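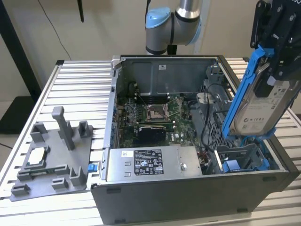

Desktop tower with the side panel off and the CPU socket empty.

Standby power and the November metering round

The November metering round covered 285 desktop machines across the Drindstead and Clondcombe offices. Each one was measured at the wall outlet in three states: running at idle, asleep, and shut down from the operating system with the cord still plugged in. The third state is the subject of this item, as it was left out of last year's round and several departments asked for it.

A desktop that has been shut down is still drawing power. The supply keeps a small 5-volt rail alive so that the power button, wake-on-network and, on some models, keyboard wake will work. On the newer machines the draw in this state was under one watt. On the older group, 80 machines in all, it was between two and four watts, and a few went higher when wake-on-network was enabled in the firmware.

Taken over a full year, the shut-down load for both offices comes to 2711 kilowatt-hours. Most of it falls on nights and weekends. The figure does not include monitors, docks or desk speakers, which were metered separately and will be reported once the Clondcombe readings have been checked. Two meters there logged in the wrong interval and those desks have to be done again.

Settings

Wake-on-network is needed only where updates are pushed overnight. At Drindstead that means the second floor and the front desk. Everywhere else it can be disabled. The option is usually listed under power management in the firmware setup, and the name varies by board maker. Where a deep sleep or low-power-off option is offered, enable it as well. Both settings must be changed; on the older group, changing just the first saved less than half a watt.

Note that the deep option also turns off charging from the USB ports when the machine is down. People who charge a headset overnight should move it to a wall charger.

Switched outlet strips

The Mizuno strips fitted on the first floor at Clondcombe cut the load to zero, apart from the indicator lamp. Switch the strip only after the machine has fully shut down, and leave network printers on a separate outlet. A machine that spends long periods with no outlet power runs its clock from the coin cell on the board, and the cell will wear out sooner. Any machine that comes up with the wrong date should be reported so that the cell can be replaced.

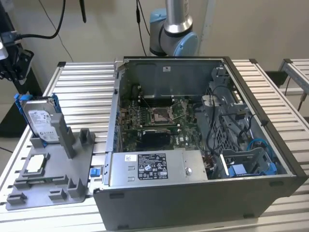 Kazue Sakai wrote in to ask that strips be kept off the older group until the coin cells have been changed, as her floor had 16 machines lose their firmware settings after last winter's closure and each one had to be set up again by hand. That request has been accepted. Cells for the older group are on order from Borov, and strips will go in floor by floor once they are fitted.

Departments that want their own readings can get them as a spreadsheet from Laine Lapiņa. Please give the floor and the asset tag range.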